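Posted August 22, 2020 by Abhishek Chaturvedi

# Canvas Tote and Patterned Panels – Gallery

Notes on unlined canvas bags as book carriers, and on the wall and floor finishes at the Bedmont packing corner. The bag notes come out of the Hastine book-lending kits, which go out in cotton totes and come back in whatever condition the borrower leaves them. Stock number for the tote is 2535. Colour is listed as natural.

## Before the pictures

Terms used on this page:

- **Mouth** – the open top of the bag, including the hem.
- **Panel** – one flat piece of canvas between seams.
- **Trim** – any strip covering a joint between wall and wall, or wall and floor.
- **Title slip** – the label on the front cover of a thread-bound style book.

Nominal fabric weight for the current order is 400 grams per square metre. The April order was lighter and is being withdrawn as bags come back. Weight can't be judged from a photograph, so check the tag inside the carton before sorting returned stock.

## Bag, book and corner

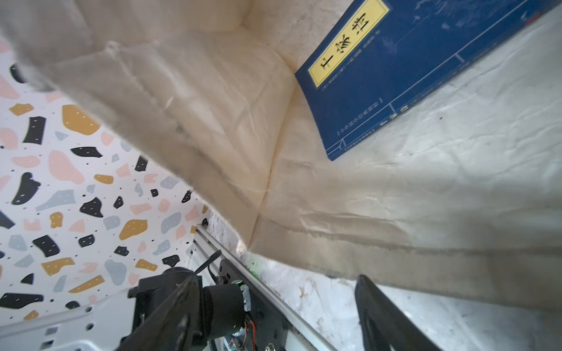 Tote with the mouth open and a blue-covered book at the far side. The fraying along the hem is the point to note for grading, along with the darker band near the bottom of the fabric. Title slip is pale yellow with black characters.

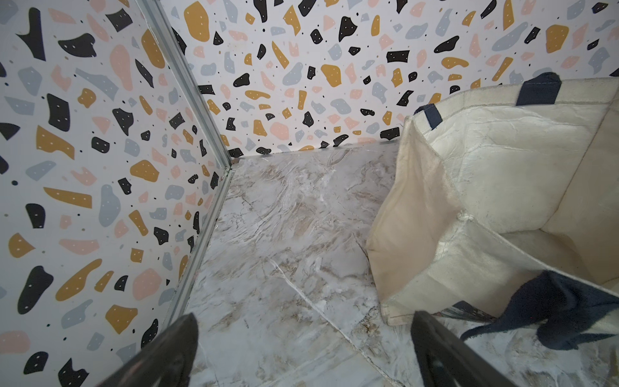 Corner joint with the tote at right. Both walls carry the terrazzo pattern in black, mustard, pink and blue-grey on white; the floor is a marble pattern with beige and brown veining. Metal strip at the vertical joint, thin trim at the base.

## Grading notes for the tote

Canvas bags are graded on the hem first, then the seams, then soiling. Loose threads alone do not fail a bag. Trim them flush with snips and don't pull, as a pulled thread will open the weave further along the edge. A hem that has started to fray should be turned once and restitched at 2 mm from the fold. Jaiswal does the restitching in batches of 18, so hold repairs until there's a full batch.

Soiling near the base is common and is recorded as light, moderate or heavy. Light and moderate bags are brushed, spot-cleaned with a damp cloth and mild soap, and dried flat. Heavy soiling goes to a cold wash. Expect some shrinkage – around one centimetre in height on the older stock – and re-measure before the bag is put back with a kit.

Creasing is ignored for grading. Steam only if a bag is going out for display.

## Packing a thread-bound style book

1. Open the mouth fully and flatten the base.
2. Check the interior for grit and loose thread.
3. Wrap the book in acid-free tissue, with the fold on the fore-edge side.
4. Lower it in with the spine against a side panel.
5. Add a stiff card behind the back cover if the bag is to be carried by hand.

Don't stand a soft-covered volume on its corner in an unlined tote. The canvas gives no support and the cover will take a bend at the lower edge. Title slips lift at the corners when rubbed, so the front cover faces the card where a second card is available.

## Finishes

The wall pattern is held at Bedmont under the Lolleo sheet name. Offcuts are kept flat with the printed face inward. Wipe both surfaces with a microfibre cloth and neutral cleaner; avoid anything abrasive near the trim, where grit collects and scratches the adjoining face.

Replacement trim is ordered by length. Measure the vertical joint and the base runs separately, and allow for the mitre at the corner.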